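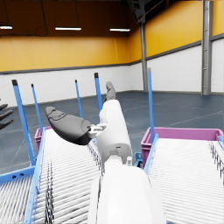 What should I do when the arm stops mid-reach and the console shows fault 242?

Leave the simulation paused and save the log before you touch anything else. Fault 242 means the controller lost track of where one joint was, and a restart wipes the readings you need to find out which one.

I wrote this section after losing most of a day in January to this exact fault (I restarted four times before I thought to save a log!), so please learn from me.

Clearing fault 242 in Troltine

1. Hit Pause. Don't use Reset yet.
2. Open the Log tab and choose Save All. I name mine after the run, like run 1622, so I can find it later.
3. Scroll up to the last line marked JOINT LOST and write down the joint name.
4. Go to Limits and compare that joint with the defaults file. If the two don't match, load the defaults.

Note: The Limits page doesn't refresh by itself. Click away and back or you'll be staring at old values, which I did for longer than I'd like to admit.
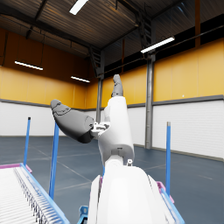 5. Set the speed to 7 percent and press Step, one click at a time, until the arm is clear of the rails and posts.
6. Only now press Reset.

Caution: If you're linked to real hardware, like the cell Fouad Nasrallah runs at Trorkcombe, unlink it before step 5. Step commands go down the link too, and a real arm will follow them with people standing next to it.

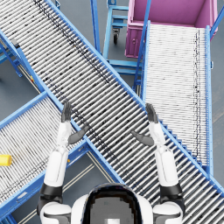

Once the fault is cleared, I always do a dry check before I let the robot pick anything. Go to Pose Check and bring up the overhead view. You want both hands empty, fingers pointing up and the thumbs facing each other across the gap. It's okay to have a part waiting on a conveyor, like the yellow cylinder lying on the left one, as long as you're not asking for a pick yet.

7. Hold the pose for 26 seconds and watch the joint you wrote down in step 3. Its reading should stay flat.
8. If it drifts, pause again and save a second log. Send both files to the Trillimberg support desk with the joint name in the subject line.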